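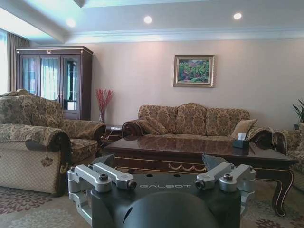
Minutes of the review meeting, home tidying service, Monday 13th January

Present: Sum-yee Fung (chair), Demissie, Wirnik, Fistau. Minutes: Wirnik.

1. Offer from Wundard
The chair went through the offer. The service is a robot which picks up small litter from the floor of a living room and puts it in the bin. The price is 172 per month for each home, with a trial of 37 days. The visit report was sent to all before the meeting.

2. Floor work
We discussed carpets with a strong pattern, and rooms where the bin stands close to the furniture.

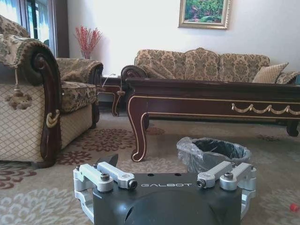
Demissie asked if the customer must always keep the bin in the same place, as in her own home it moves every day. Wundard will be asked to answer this in writing.

3. Reach and safety
The two arms need free space in front of the robot. The offer does not say how much – this must be added.
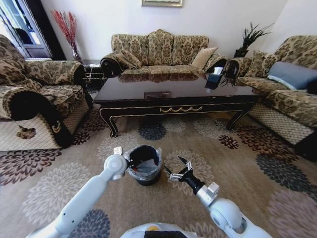 Fistau was of the opinion that low tables are a bigger risk than the bin, and he wants the contract to say who pays for a scratch. Agreed.

4. Paper and tissues
Thin paper is the most common litter in our homes, so it stays first on the test list. Both crumpled and flat pieces 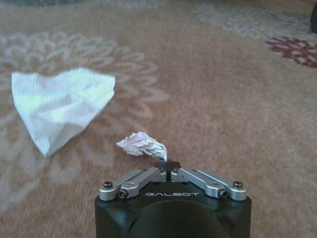 must be included, and on carpet as well as on hard floor.

5. Decision
No order yet. Trial in seven homes, to start in March if the answers are received.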